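Sanna 2 update separates folded cloth from patterned bedding

Geremholm has released version 2 of Sanna, its perception and grasp planning software for household textiles. The release replaces the part of the program that decides where one piece of cloth stops and another begins, and adds a new tool for sorting training recordings. It is available now to existing license holders.

Earlier versions found the edges of a garment mostly by color and brightness. That worked well on plain sheets and badly on printed ones. A flower on a bedspread could be marked as a separate object, and a fold in shiny fabric could be read as a hem. The planner would then send the gripper to a point where there was nothing to pick up.

Version 2 looks at how a pattern continues across the surface. If a printed stem or a stripe bends over a wrinkle and carries on, the software treats both sides as the same cloth. If it stops short and a different pattern takes over, the software marks a border and passes it to the planner as a possible grasp line.

The new model was trained on 2,520 recordings made with hand-held grippers in furnished homes in and near Sangate. Geremholm says 416 of them show striped or checked items on printed bedding, a combination that was missing from the first training set. A striped textile folded on a rose-print bedspread is typical of the group: the stripes meet at angles along the folded side, and the satiny cover has bright reflections of its own.

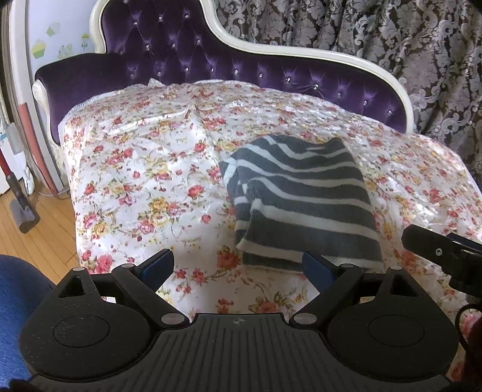
What changes for users

The planner now waits for a stable border before it commits to a grasp. On the recommended computer this takes 80 milliseconds per camera view, and the limit can be raised or lowered in the settings file. If no border is found in time, the arm holds its position and asks for a second view from a different angle. In version 1 it went ahead with its best guess.

Users who wrote their own control code will need to make one change. Grasp points used to arrive as a single position. They now arrive as a short line with a direction, so that the fingers can close across a folded edge – the old format can be switched back on, but it will be dropped in the next release.

The sorting tool, called Wutdale, runs separately. It goes through a folder of recordings and flags the ones where the fingers hide most of the target, or where glare covers a large part of the cloth. Flagged recordings stay in the folder and can be checked by hand.

Known problems

Lace trim and sheer curtains are still often missed. Dark clothing on dark bedding also gives weak borders in low light, and Geremholm advises turning on a room light before starting a run.

The download is 680 megabytes. Settings files from version 1 will load, but camera calibration has to be done again after the update. A smaller release with fixes for lace and sheer fabric is planned for October.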